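Rent the rehearsal, not the robot

I've been paying for Rimard since December. 180 a month, one seat, simulated rooms for trying out arm routines before you let them near real furniture. My view – it's worth it, mostly. And the people moaning about the look of it are moaning about the wrong thing. 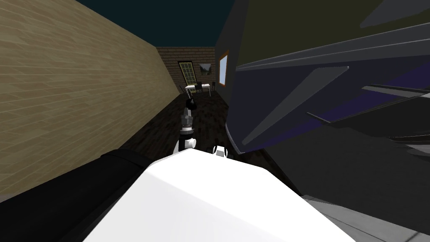 Rooms are plain. Fine. I don't need pretty, I need a wall where a wall would be and an arm that stops when I've told it to stop. Gemness looks lovely and wanted 2825 up front, before I'd moved a single joint. No thanks.

What does bother me is the wrist view. You steer by it for most of a job and it's easy to lose track of which way is up. There's a level marker, burried in the settings, off by default. Why off?
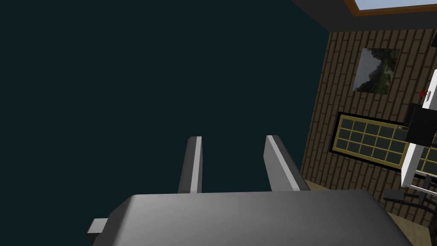
Chepkoech Ogola disagrees with me on this and wrote to say so: leave the marker off, learn the room by its landmarks, you'll be quicker in a week. She reckons I gave up too soon.

Maybe. I gave it 19 sessions. Still got lost.
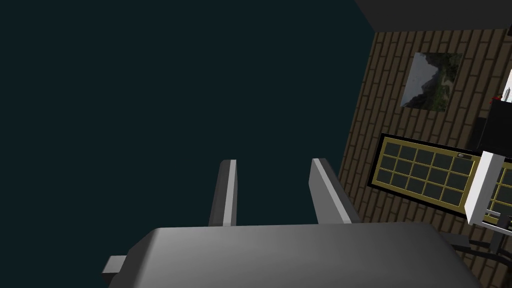 Wrist view in Rimard, gripper open.

Then support. Signe Kragh at Rimard answered my first email the same day, the next took 17 days. Not good enough at that price, and Henare do phone support for less. Their rooms are worse though, tiny, no far wall to aim at.

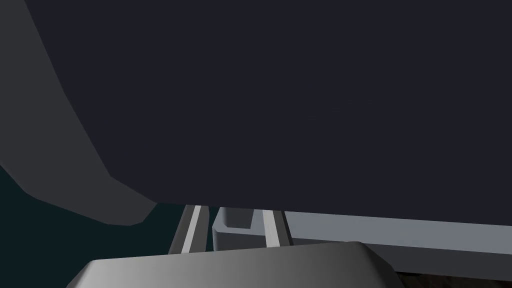
Close work is where I'd like the money spent next. Give me a warning before contact, a beep, anything. Clastach has one and its a clumsy old thing otherwise. I'll renew for now – monthly, mind, not the year.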